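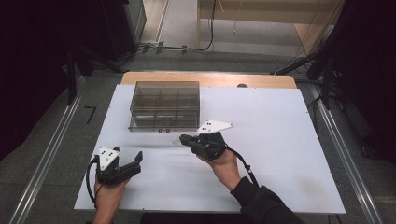 Slide 1. The organizer box, smoky gray, on the white board.

Good morning. I'm Sheena MacRitchie, and I own 42 drawers and no stapler. (Wait for laugh. Move on if none.)

Say: a box with compartments is a promise you make to yourself — mine lasted three days. Mention Ewan's paper clips.

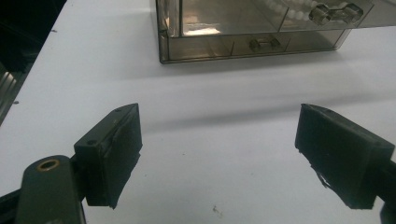

Slide 2. Clear the table first

Everything off, then put back only what you used in July. Ewan lost nearly 20 pens this way and has yet to miss one.
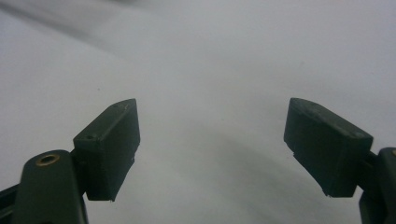 What if a thing fits no compartment? Leave it out for a week, then find it a drawer.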